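# Small Fruit, Green Cloth

Give me a plastic orange the size of a walnut and I'm lost for the afternoon. I have loved play food since I was four, when my aunt brought home a net bag of it from the market, and I have never seen a good reason to stop. So when I heard that the Andau play shop was laying out pieces from its autumn set on a green table, one at a time, to see what looks right beside what, I was on the early train with a notebook and a cheese roll.

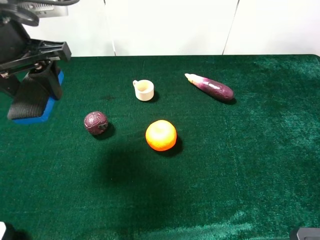
**By Ehsan Bagheri** | Toys & Play | October 2021

The first thing to say is that the green is wonderful. It has a soft, brushed surface that goes from forest to teal depending on which way the pile is lying, and every color you put down on it jumps. Orange especially! I have seen play fruit on shop shelves all my life, under strip lights, in bins, and I'd forgotten how much a bit of cloth can do for it.

Rostam Fallahi, who runs Andau from two rooms above a bicycle shop, grew up doing this with his grandmother's sewing scraps. "Children lay a cloth before they play shop," he told me. "They know it's a stall once the cloth is down." His own stall was called Mahmoudi, after the grocer on his street, and he charged his brothers 50 buttons for a melon. (They paid in installments, and one of them still owes him.)

The orange is my favorite, with its slightly lumpy peel and that warm spot of shine. Then comes the dark maroon one, and we had a happy argument over it. I said plum. Rostam's niece said mangosteen. A customer leaning in at the door was sure it was a pomegranate – and she'd only come up to ask about the bikes. It has a pattern worked all over its skin, and your thumb wants to go over it again and again.

And the eggplant, oh, the eggplant. Play sets are full of carrots and tomatoes, and you can go years without meeting one of these. The body is a deep glossy purple that fades through lavender to cream at the stem, and whoever chose that fade has stood in a kitchen and looked. Put it down alone with a lot of green around it and it holds the table by itself.

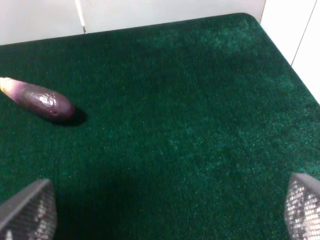

## A cup among the vegetables

Why a cup? I asked this straight away, and Rostam looked at me as if I'd asked why a stall needs a customer. Somebody has to sit down, he said. Shopping leads to cooking and cooking leads to tea, and children get through all three in 12 minutes if you let them. The cup is small and cream-colored with a loop handle, plain as can be, and I like it very much for that. There's no face on it, no flowers.

It also does something useful for the arrangement. Most of the rest is round or roundish and wants to lie low, and the cup stands up. We tried a few layouts and I kept coming back to the same one, with the cup toward the back, the orange in front of it and the maroon fruit off to the left, close enough to look like they're talking.

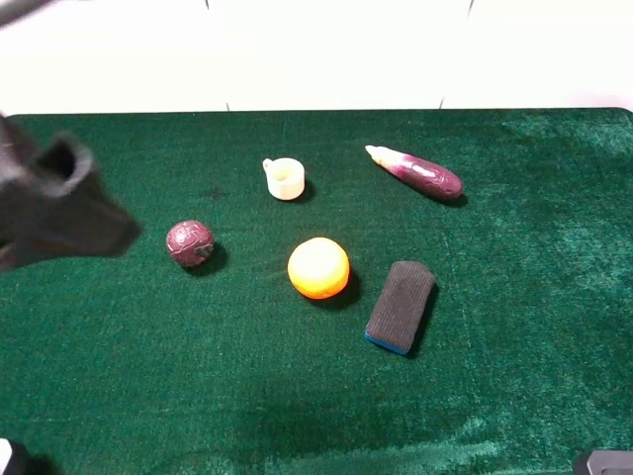

I could have gone on moving the orange an inch at a time until supper. If you try it at home, leave more space than you think you need. Five pieces on a big cloth will keep a child busy longer than 50 in a heap – that has been true in my house, anyway, where we own far too many and the same 11 come out every time.

Cloth got us talking about texture, and that's where the afternoon wandered off. Rostam is mad for corduroy. Anything ribbed, really: he runs a fingernail across it to hear it. Next to the smooth fruit a ribbed brown is a lovely thing to have on the green, somewhere between chocolate and plum, with the ridges catching a pinkish light. It picks up every speck of lint, and I don't mind that a bit. Play things should look as though they live with people.

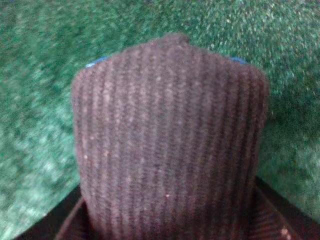 *Brown ribs running top to bottom, with a little bright blue showing behind the shoulders.*

I took the late train back with my notebook full of fruit. My own net bag is in the hall cupboard, and the banana has teeth marks in it that I'm fairly sure are mine. On Saturday I'm buying a yard of green.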